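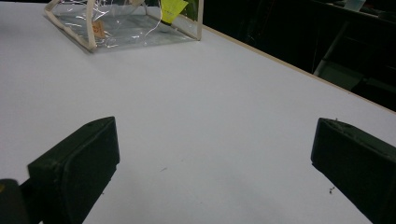
Llevo desde marzo de 2019 apuntada al club de bádminton Starorach y todavía no había encontrado una manera decente de guardar los volantes. El tubo original dura dos semanas: se le pierde la tapa, se aplasta en la mochila y acaba rodando por el maletero. ¡Y así aparecen volantes hasta en la guantera!

Total, que me he pasado a la bolsa transparente. La mía es de las altas, de plástico, con el ribete de tela clarita y la boca abierta por arriba, y la planto encima de la mesa blanca cuando toca recoger. Me costó 21 euros en Groridano, que me pareció un robo (la compré igual). Lo bueno es que se ve lo que hay dentro sin volcarlo todo, y que los volantes entran desde arriba sin pelearte con ellos.

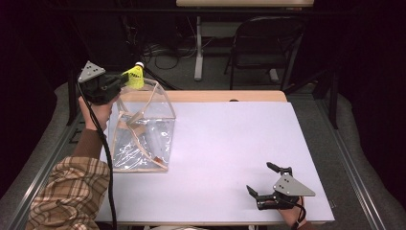
Mi compañera de dobles opina que una bolsa blanda es mala idea, que los volantes se deforman y que ella no los saca del tubo hasta el calentamiento. Puede que con los de pluma tenga toda la razón — esos los miras mal y se despeinan —, pero yo entreno con los de nailon amarillos y aguantan bastante más maltrato. También tengo una bolsa de tela blanca con el borde enrollado, y ahí no hay quien encuentre nada a simple vista.

Lo que sí hago es mirarlos uno a uno antes de guardarlos. Los cojo por el cuello, donde se junta la base con el faldón, y les doy una vuelta buscando varillas partidas o rejilla doblada.

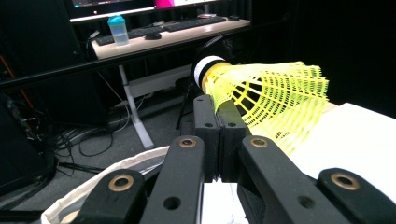
¿Y qué hago con los que ya están torcidos? Los aparto para practicar el saque en casa, que ahí me da igual si vuelan raro.

El próximo pedido lo haré en Brondeo con la gente del club, en abril, a ver si nos ahorramos el envío. De momento sigo con lo que tengo y con el maletero, por fin, despejado.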